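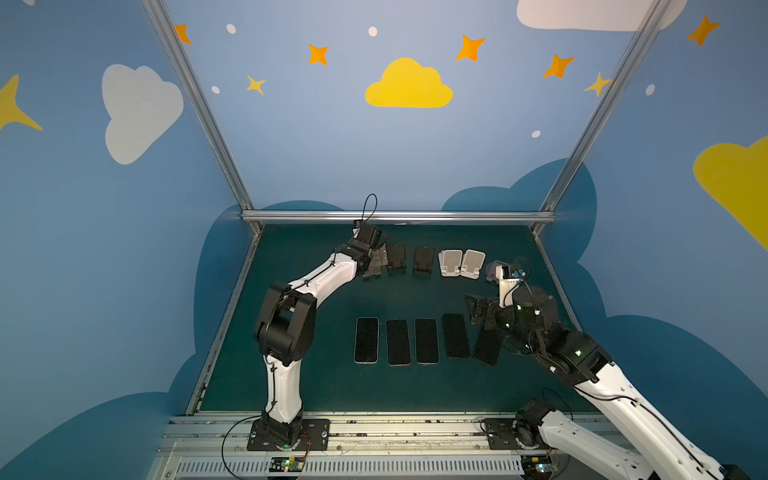 Tips for teaching two arms to put phones on stands

I've been running the phone-and-stand job by remote control at the Bostwood workshop since July, and these are the habits that stuck.

Line everything up first. I keep the stands in a row along the back and the phones in a row in front, so neither arm has to reach over a mess. When I want variety I nudge a phone or two crooked and leave the rest alone (changing everything at once just wears me out).

Take the stands one at a time, starting from an end! Mixed stands are great practice, but folding ones can shift on you, so go slower with those.

Park the arm you're not using. My right hand loves to drift when I'm busy with the left, and a gripper wandering over the phones will knock one sooner or later.

Check the cable ties before you start. A loose loop up by the gripper will snag, and you'll lose a good run to it. I do mine every Tuesday with a coffee.

If you fumble, start that run over. I used to save the ugly ones, and the arm learned my dithering right along with the job.

Stop at 30 runs and stretch your hands. I did 200 in one day for the Jistwood project and could barely open a jar that night. Oh, and wipe the phone screens before you pack up, they get smudgy fast.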